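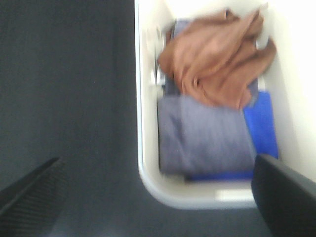

Wrist camera view over the white bin, fingers open. Brown cloth on top of the pile, gray fabric under it.

Gripper fault on the sorting cell, Sumavwood

This gallery page covers the grip faults on the cloth sorting cell at our Sumavwood shop. The arm picks fabric items out of a bin and lays them on the table to the left. On Friday, January 2, 2026, it stopped 13 times during one shift, each time with the same message: grip closed, no object. The log has the full list. Notes by Jirayu Hemmin.

About the picture

The blur comes up in a lot of the wrist camera frames from this cell. Edges smear most along the vertical lines, and the picking software has trouble telling where one fold stops and the next begins. The brown cloth is bunched up, with several peaks it could pick from.

The bright patch on the floor of the bin, near the front wall, is reflected light. The Osum vision package marked spots like it as fabric on seven of the stops. The fingers went down, closed on nothing and the cell locked out.

At the upper left of the pile there is something small and shiny, too smeared to name. Metal is not supposed to go in with the cloth. Anything like it should be taken out by hand with the cell locked off.

What we changed

Exposure time on the wrist camera was cut, and the arm now waits two seconds over the bin before it takes a frame. The lamp on the Jullier side was turned toward the wall. Abou Jaoude is sending a matte liner for the bin.

Still open

The reset button can be reached without opening the gate. Two people did that on the Friday shift with the arm still powered. Until the button is moved, lock the cell off at the main switch before you reach into the bin, even for a single item. Stops go in the red book by the gate, with the time and what was on top of the pile.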